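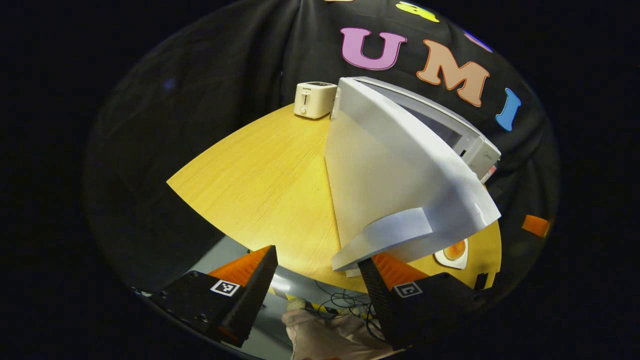 Small kitchen, month five

So I've been in the Cuervo Street apartment for 5 months now, and a few of you have asked how the downsizing is going. Short version: fine! Longer version: I have 616 square feet, one drawer that opens all the way, and very strong feelings about breakfast.

I came from a house in Sinport with a kitchen you could park a car in. I had a bread machine in there. I had a second bread machine, from a yard sale, for when the first one broke (it never did). When I packed up I told myself I'd be ruthless, and then I moved nine boxes of kitchen stuff into a room that holds maybe three. Four of those boxes lived in the bathtub for a week and I showered at the gym.

What finally got me moving was the toast problem. My counter is one short stretch between the sink and the stove, and if the toaster is out, there's no room to chop an onion. If the toaster is in the cupboard, I don't make toast, I eat crackers standing up and feel sorry for myself. I went back and forth on this for most of March, which tells you how my social life was going.

The answer was a table. A little round one, the kind you'd have coffee at, pushed against the wall with the plug-in things on it. I fought this idea for ages because I had my heart set on a proper dining table with chairs that matched. But I eat on the couch. I have always eaten on the couch, even when I had a dining room! Once I admitted that, the whole apartment got easier.

Round was a good call, too. My old rectangular one had corners right at hip height and I was bruised from about the first of the year until Labor Day. If you're buying for a tight spot, measure how far your microwave door swings before you do anything else. I mean open it all the way, then stand where you'd stand to lift out a bowl of soup. I didn't, and I spent my first evening shuffling sideways like a crab with hot minestrone.

Check your outlets while you're at it. Mine is an old building and the microwave and the kettle can't run together or everything goes dark, including the hallway light, which my neighbor across the landing has mentioned. Twice. So now it's kettle first, then oatmeal.

Things I got rid of and don't miss: the bread machines, the fondue set, a waffle iron shaped like a heart, and every single one of the travel mugs. Things I got rid of and do miss: my big stockpot. I really thought I'd be fine with the medium one. You can't make soup for the freezer in a medium pot, you can only make soup for tomorrow. I'm looking for another one secondhand and I don't care what color it is.

The pan situation is better. I hung mine on a rail from Flutar, the little hardware place by the bus station, and it's held up well apart from one hook that likes to drop a lid at 2 in the morning. Spices went into a shoebox on top of the fridge with the names written on the caps, so I can read them from above if I stand on my toes.

Groceries took the longest to figure out. I used to do one giant trip every couple of weeks, and there's simply nowhere to put it all now. These days I walk over to the Clestel market with one tote bag and whatever fits in it is dinner. I throw out a lot less lettuce. I also run out of coffee a lot more, and have gone downstairs in slippers to fix that more times than I'd like my landlord to know.

Somebody in the comments last time asked what the whole setup cost. I gave myself a budget of $800 for the kitchen and I've stayed under it so far, mostly by being stubborn and buying used. The rail and the hooks were new, and so was the dish rack, because I looked at some used dish racks and no thank you.

Next up is the closet by the front door, which I would like to turn into a pantry. At the moment it holds two coats, a vacuum, and a folding chair I can't get out without moving the vacuum. If anyone has put shelves into plaster walls without making a giant mess, please tell me how, I have the brackets sitting on the couch right now and nowhere to eat.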